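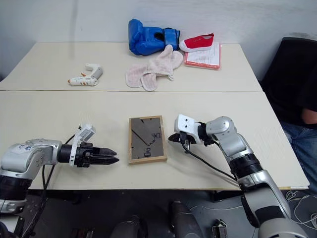

Two robot arms over a pair of cream-colored tables.

Save the homemade tapes first

2 October 2019

The Probert archive put its catalog of Follen software online last month, and it is a good piece of work. It lists 3554 items, most of them with a scan of the packaging and a file that loads in an emulator. I have spent several evenings in it. I also think it shows what is wrong with the way our hobby decides what to keep.

Almost everything in that catalog was sold in a store. There are games, a couple of word processors, the Drasstead home accounts package in both its versions, and a long run of school programs. What you will not find, apart from a small section at the bottom marked "Misc," is anything that an owner of the machine wrote for himself or herself.

That is a strange gap for this computer. The Follen came up with a BASIC prompt. The manual had a short chapter on plugging it in and a very long one on programming it. Drasstead sold it to people who were expected to write their own programs, and plenty of them did. If you buy a used Follen today, there is usually a shoebox of cassettes with it, and most of those have handwriting on the label.

I know what happens to the shoebox, because I did it myself for years. You pull out the commercial tapes, check whether anyone has already dumped them, and put the rest in a drawer. Some sellers go further and advertise the homemade ones as "blanks," meaning you can record over them. I bought a lot of 20 that way. When I finally played them through, all but two had programs on them.

Most were not much to look at. One tape had a mailing list program with the same family's addresses entered again and again, with small changes each time the program was rewritten. Another had a calculator for mixing chicken feed. There were five versions of a bowling league scorer, and between the second and the third the author had clearly found out about arrays. I have read a fair number of histories of home computing, and I learned more about how people used the Follen from that bowling scorer than from any of them.

The usual answer is that commercial software is what people remember and what they come looking for. That is true as far as it goes. A visitor to an archive wants the game he had when he was nine. But demand is a poor guide to what should be done first, as the popular titles are the ones in least danger. They were duplicated in the thousands. If the copy at Probert fails, there is another one in somebody's closet, and a third with a collector who will never open it. The feed calculator exists once. Cassettes of that age are shedding oxide, and the cheap ones people bought for their own use are shedding it faster than the ones the publishers used. 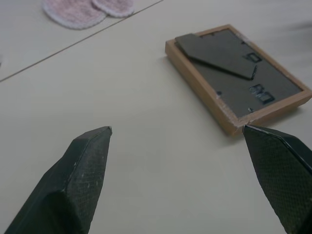
The second answer is that homemade programs are too much work. There is something to this. A commercial title has a name, a publisher and a part number, so it can be entered in a database in a few minutes. A tape labeled "NEW ONE - GOOD" cannot. You have to load it, list it, run it, and guess. Some tapes hold six programs with no gaps to speak of between them, and some are half a program followed by a radio broadcast.

I would still rather have the recording with a bad description than a good description of something we already had. Make a clean audio capture of each side, photograph the label, note where the tape came from, and move on. Decoding can wait. It can even wait for better tools, and the ones posted on the Fendimness forum have improved a lot since I started using them. What cannot be put off is playing the tape.

The third objection is privacy, and I take it more seriously than the others. Those mailing lists have real people in them. I have found household budgets, and once a letter I stopped reading after the first paragraph. An archive has to be careful with that. Careful can mean keeping the capture offline, or publishing the program lines with the data removed. Libraries have handled private letters for a very long time under sensible rules, and I see no reason why a cassette should be harder.

Probert says it will take a new round of donations in December, and its guidelines ask for "original published software in good condition." I have written to ask that the wording be changed and I hope other Follen owners will do the same. I am sending my tapes in either case, handwriting and all, with the audio files on a disc in the same box.

In the meantime, if you have a drawer like mine, get the deck out and clean the heads. Start with the tape that has the worst label.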